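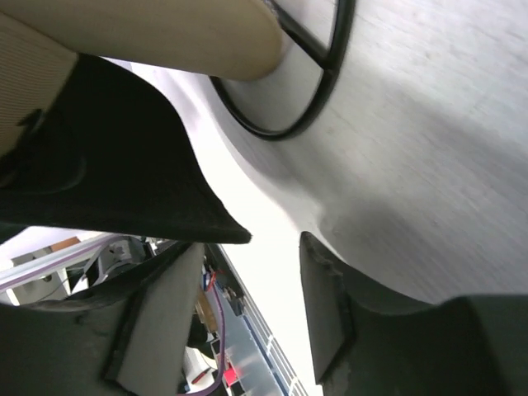

# Gripper stalls on the padded lid job, force fault then drops the part

**kowalczyk_a**

Wrist cam pic from the Lutari cell, fingers by the pale housing with the black felty flap and the beige padding. Job is pick up the padding, fit it, let go, next one. Been fine since July. Now it closes, gets to what should be a grip, then throws a force fault and opens again. Part goes on the floor. 7 times this morning before I gave up and hit stop.

Force limit is 34 N, hasn't been touched. Fingers are the originals. Any ideas, I've got Zulholm wanting their order.

**hazelw**

what does the log say the width was when it faulted? if it's closing further than it should, it's got the flap and not the padding

**kowalczyk_a**

Will look. Its all over the place, thats the annoying bit. Good picks are always the same.

**dkincaid**

Pads. Look at the scuffs on the inner faces, both sides. They go shiny, part creeps, controller sees the force drop off and chases it, fault. Had the exact same on our Schumacher line. Swap the pads, 10 min job, done.

**hazelw**

Scuffs don't mean worn out, mine looked worse than that for a year and held fine. And if it was slip you'd get the same width every time then a slow drift. He's saying it's all over the place at the moment of closing.

**dkincaid**

Soft part. Width is always going to wander on a soft part.

**hazelw**

> Good picks are always the same

he literally said it doesn't

**p_walczak**

Different question. Why does it OPEN on a force fault? Should hold and stop. Ours was set to release from new and it let go of a housing over a bloke's foot. He had boots on, lucky. I'd sort that before the pads or anything else.

**kowalczyk_a**

It's a bit of foam and cloth, its not going to hurt anyone

**p_walczak**

This week it is. Then someone loads the housing program and forgets. Also are you reaching in to get the dropped ones?

**kowalczyk_a**

...with it paused

**p_walczak**

Paused isn't isolated. Fault clears, someone presses resume, you've got your arm in there. Please don't. Gate open, key out, key in your pocket.

**emmettc**

+1 to that. Przemysław is right, we had a near miss the same way and I had to write it up.

On the actual fault, check the flap. On ours (Cumimell covers, similar thing) the supplier changed the felt and it stopped lying flat. Point of it stuck up between the fingers on the way in. Sometimes it got pinched, sometimes not, so random widths.

**dkincaid**

Still say pads. Cheap to rule out anyway.

**kowalczyk_a**

Ok. Went through the log. Faulted picks are all narrower than the good ones, by up to 2 mm. So Hazel's right that it isn't just wandering, its closing on something else or missing some of the padding.

Changed the pads anyway over lunch (key out, before anyone asks). Ran a batch, faulted again on the fourth.

**dkincaid**

Fine. Not the pads.

**hazelw**

:)

try coming in higher so the fingers clear the flap, before you go blaming the supplier

**kowalczyk_a**

Come up 2 mm, slowed the close right down. No faults so far but I've only done a short run, there's 400 to get through. Fault action changed to hold as well, found it under the tool settings not the safety page, daft place for it.

**emmettc**

Check the felt batch numbers too. If the new box is different keep one back to show them.

**kowalczyk_a**

Will do. Box label's ripped off of course. Asking stores.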